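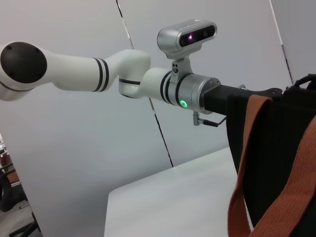 Grorkville repair night goes monthly after bumper winter

The Grorkville repair night is moving to a monthly schedule after its busiest season yet, and locals with a wobbly toaster or a jumper full of moth holes couldn't be happier.

More than 500 items came through the doors of the Fehr Street hall over the cooler months, everything from bedside lamps and hair dryers to a much-loved piano accordion with a split bellows. The evenings used to run once a season. From June they'll be held on the first Thursday of every month, doors open at 6 pm, and the kettle will be on well before that.

It's a wonderful thing to walk into. There are sewing machines humming along one wall, soldering irons going at the back, and a queue of people clutching bags and boxes and swapping stories about how long the thing inside has lasted. One couple drove in from Plisano with a cake mixer that had been a wedding present, and went home with it whirring again — they got a round of applause on the way out.

The team of fixers has grown to 30, which means two things visitors have been asking for. Bikes are now welcome every month, with a proper work stand and a good supply of tubes and brake pads, and there's a new table for small furniture, so bring along that chair with the loose leg. Clothing repairs remain the most popular of the lot, and the menders are keen to show people how to darn a sock or replace a zip for themselves.

Repairs are free, though a gold coin helps pay for thread, glue and fuses. Each visitor can bring up to 2 items, and anything electrical gets a safety check before it goes home. Microwaves and petrol tools can't be accepted. Batteries that have swollen should go straight to the council transfer station on Sisteck Road, and please don't put them in the bin!

Bookings aren't needed for clothes or bikes. For electrical repairs there are 35 places each night and they do go quickly, so put your name down at the library desk during the week before. It helps to bring the plug, the charger and any loose screws that have come off along the way, plus the manual if it's still in a drawer somewhere.

Anyone who'd like to learn to fix things is welcome too, with no experience needed. New helpers are paired with an old hand for their first few evenings, and there's soup for everyone at half-time. Parking is behind the hall, and the ramp entrance is on the Fehr Street side.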